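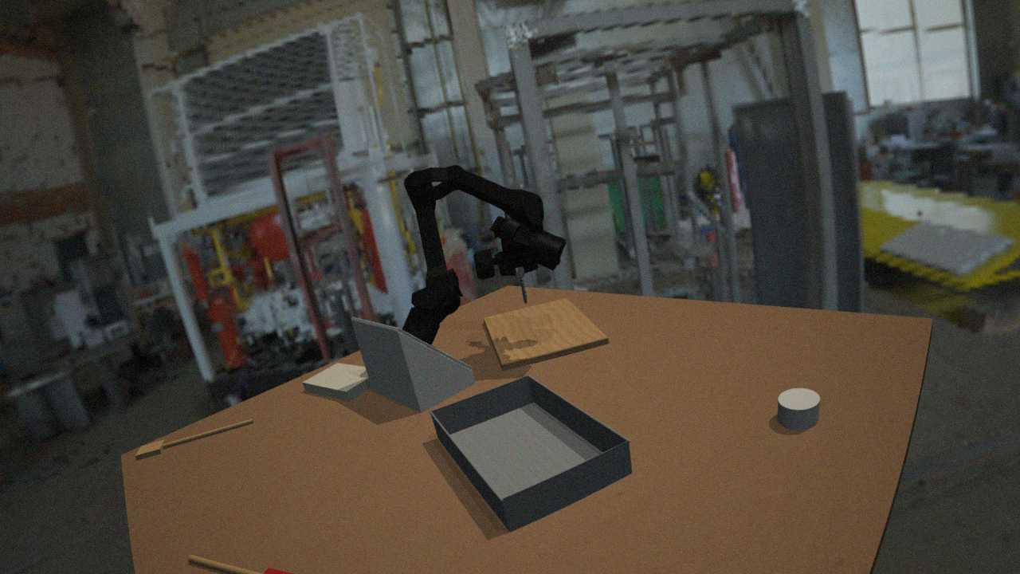 GRETWOOD PONY BREEDERS' ASSOCIATION OPENS ENTRIES FOR DECEMBER FOAL AND YOUNGSTOCK SALE

For immediate release

The Gretwood Pony Breeders' Association today opened entries for its December sale of registered foals and youngstock, to be held at the Prirkano Showgrounds. The sale is open to colts, fillies and geldings up to two years of age from member and non-member studs.

The catalog will be limited to 81 lots. Last year's sale drew 244 registered bidders, and the Association has moved the event from the Gretwood yards to Prirkano to provide more stabling and a larger covered ring. Selling will begin at 10 a.m. Ponies may be viewed in their stalls from 7 a.m.

A new Foundation Mares section will open the sale. It is reserved for progeny of mares that have produced at least 2 performance or in-hand champions at Association shows. Studs entering stock in this section must supply the show record of the dam with the entry form.

The buyer of the highest-priced filly in the Foundation Mares section will receive a $1000 credit toward stud fees, provided by Grosico Feeds, which returns as principal sponsor of the sale. The credit may be used with any stallion listed in the Association's current stallion register and is valid for one breeding season.

All stock must be microchipped and halter broken, and must be accompanied by registration papers or proof that an application has been lodged. Parentage will be confirmed by DNA before a lot is accepted. A veterinary inspection will take place on arrival, and any pony that does not pass will be withdrawn from the catalog. Weanlings must have been separated from their dams for no less than six weeks before the sale.

Erdem Livestock Transport will offer shared loads to and from Prirkano for vendors and buyers. Bookings are made directly with the carrier, and payment is due before loading.

Entry forms and conditions of sale are available from the Association office. Late entries will be accepted only if places remain in the catalog.

About the Association

The Gretwood Pony Breeders' Association maintains a stud book and stallion register for riding and show ponies, and conducts in-hand and ridden shows for its members each year.

Media inquiries: Sale Office, Gretwood Pony Breeders' Association

ENDS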